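Betreff: Re: Beschaffung Handgreifer, zweite Tranche
Von: Catríona Corrigan
An: Verteiler Gerätebeschaffung

Kieran Brophy schrieb:
> Im Entwurf stehen jetzt 4 weitere Greiferpaare von Gondetov. Laut
> Angebot sind die Markerwürfel nicht enthalten. Brauchen wir die
> überhaupt extra, und reicht der alte Ansatz für Verschleißteile?
> Áine möchte die Positionen bis Mitte Juli fest haben.

Hallo Kieran,

zu den Würfeln: ja, extra. Pro Greifer einer, also zwei je Paar. Clilport bietet den Satz für ein Paar zu 199 Euro netto an, Lieferzeit 70 Tage. Selbst drucken scheidet für mich aus, die Maßhaltigkeit der Kanten war beim letzten Versuch nicht ausreichend.
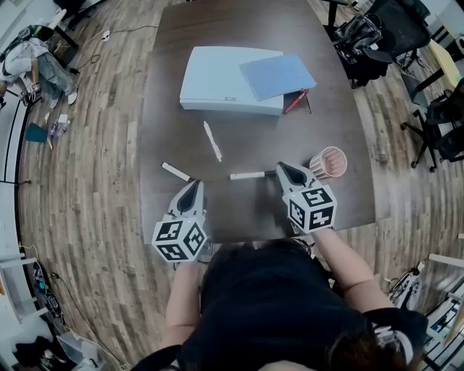
Die Arbeitsplätze würde ich getrennt von den Greifern budgetieren. Für Greifaufgaben im Sitzen genügt ein Tisch mit Stuhl, dazu Kleinmaterial aus dem Bürobedarf. Stifte, ein Becher, eine flache Mappe wie auf dem braunen Tisch laufen über die normale Kostenstelle und gehören nicht in den Antrag. Hinein gehört dagegen die Stromversorgung: Die Kabel liegen derzeit offen auf dem Boden, und bei mehr Plätzen im selben Raum wird das nicht besser. Ich setze Kabelbrücken und zwei Verteiler an, Angebot von Agbeko liegt bei Aoife.

Zum Verschleiß: Der alte Ansatz deckt nur die Gehäuse. Die Fingerauflagen sind darin nicht enthalten und werden bei Gondetov nur paarweise verkauft. Bitte als eigene Zeile aufnehmen, ein Reservepaar je Greifer.
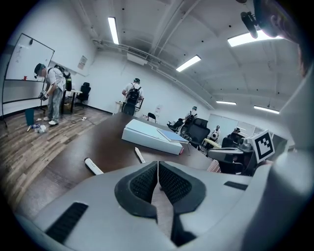 Fingerauflagen mit Netzstruktur und schwarzer Einfassung, Blick über den Greifer in den Raum

Offen ist noch die Frage der Rucksäcke. Kieran Mac Suibhne hat bei Briremlow angefragt, ob die Traggestelle auch ohne Rechner lieferbar sind. Antwort steht aus. Bis dahin bleibt die Position mit Sperrvermerk im Entwurf – streichen würde ich sie nicht, ein Nachantrag dauert erfahrungsgemäß länger als die Lieferung.

Die geänderte Tabelle liegt im üblichen Verzeichnis. Korrekturen bitte direkt dort eintragen und nicht über die Liste.

Gruß
Catríona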